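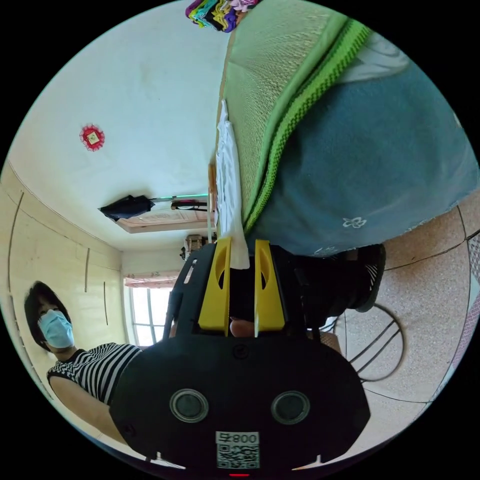 The Drimstead Lantern is a family film first shown in theaters in September and brought back to screens every winter after that. It was directed by Ah-rin Pyo from a screenplay by A-yeong Won, and it tells the story of a lighthouse keeper's daughter who tries to keep a small harbor town lit through the longest night of the year. The film had a slow start, but it has become one of the best loved winter movies of its kind, and its fans return to it with a devotion usually saved for much bigger pictures.

Plot

The story takes place in Drimstead, a fishing town on a cold northern coast. Each year the townspeople carry lanterns from the harbor to the top of the hill, and the last lantern to arrive is hung in the lighthouse window. Twelve-year-old Wanen has never been allowed to carry one, as her father needs her help with the lamp.

When a storm knocks out the power and damages the great lamp, Wanen's father rows out to guide in a fishing boat, the Otden, and does not come back by dark. Wanen goes door to door asking for lanterns. Most people turn her away, worried about their own houses. Her only helper at first is Ma, a retired baker who is thought to be rude by everyone in town and who is, in fact, quite rude.

The middle of the film follows the two of them up and down the steep streets, trading bread, favors and one very bad song for every light they can get. By midnight the hill is covered in lanterns, and the Otden finds its way in. The final scene, in which Wanen carries the last lantern up the stairs by herself, runs for nearly five minutes without a word of dialogue.

Characters

Wanen is the keeper's daughter. She is stubborn, talks too much when she is nervous, and keeps a running list of the town's lights in a school notebook.

Ma is the baker. She is never given another name, and the film leaves it open whether it is short for something or simply what people call her. Her scenes were written to be brief, but the part grew during rehearsals until she was in more than half of the movie.

The keeper, Wanen's father, appears mostly in the opening and closing sections. His radio messages to the lighthouse are heard throughout.

The harbor master is the closest the film has to a villain. He refuses to lend the lanterns stored in his office, and then changes his mind in a scene that many viewers name as their favorite.

Development

Won wrote the first version as a stage play for children. It had 2 actors, no storm, and a running time of under an hour. Pyo saw an early reading and asked to adapt it, drawn by what she later called "a Christmas story where hardly anyone says Christmas." The holiday is mentioned once in the finished film, by a boy who is asking whether it has been canceled.

The script went through 9 drafts. In the earliest ones the lighthouse was abandoned and Wanen lived there alone. Won added the father in the fourth draft, and the radio messages came in the sixth, after she found that the second act felt too quiet. The bad song was there from the beginning.

Filming

The town was built as a partial set on a real hillside, with the harbor scenes shot at a working dock a short drive away. Pyo wanted the lanterns to be the main light source in the night scenes, and the crew spent weeks testing glass, wicks and reflectors to get a glow that would show faces clearly. For the big shot of the lit hill, 469 lanterns were placed by hand along the walls, steps and window ledges. The shot was made in one evening, with a second take ruined by rain. The first take is the one in the film.

Snow was a constant problem. The hillside had plenty of it during the first week and almost none afterward, so several scenes were moved indoors. The kitchen scene, where Ma teaches Wanen to braid bread while they wait for the wind to drop, was originally a conversation in a snowy alley. It's hard to imagine the movie without it now!

Music

The score is small and warm, built on accordion, low strings and a hand bell. The hand bell is heard each time a new lantern is lit, until the sounds run together in the last climb. Ma's song, "Butter for the Boatman," has four verses in the film and a fifth on the soundtrack album. It is sung off key on purpose, and the sheet music marks exactly how far off each note should be.

Release and reception

The film opened in September, an odd time for a winter story, and played to modest crowds. Early reviews praised the lighting and the two leads but found the first half hour slow. Some critics felt the harbor master's change of heart came too quickly, a complaint that still comes up in fan discussions.

Its fortunes turned once the weather did. Small theaters began booking it for late-night winter shows, and families who had missed it the first time came along. Television broadcasts followed, and with them a whole new set of viewers who knew every line by the second or third year. Children who grew up with the movie now bring children of their own.

Traditions

The best known fan event is the Last Lantern screening, held each 23rd January, the date written on the final page of Wanen's notebook. It falls well after most holiday movies have been packed away, and that is a big part of the fun. Audiences bring battery lanterns and switch them on one at a time as Wanen's list grows. The largest of these screenings drew 4,000 people to an outdoor park, where the crowd sang all five verses of Ma's song, including the one that isn't in the movie.

Braided bread is the usual snack. Recipes vary a great deal, and the film is little help, as Ma never measures anything and scolds Wanen for asking.

Home versions

The home release includes the theatrical cut and a slightly longer version with an extra scene aboard the Otden. A recorded reading of the original play is also included, with Won as the narrator. The commentary track features Pyo and Won together, and is well worth hearing for the long argument over whether the harbor master's dog should have had a bigger part.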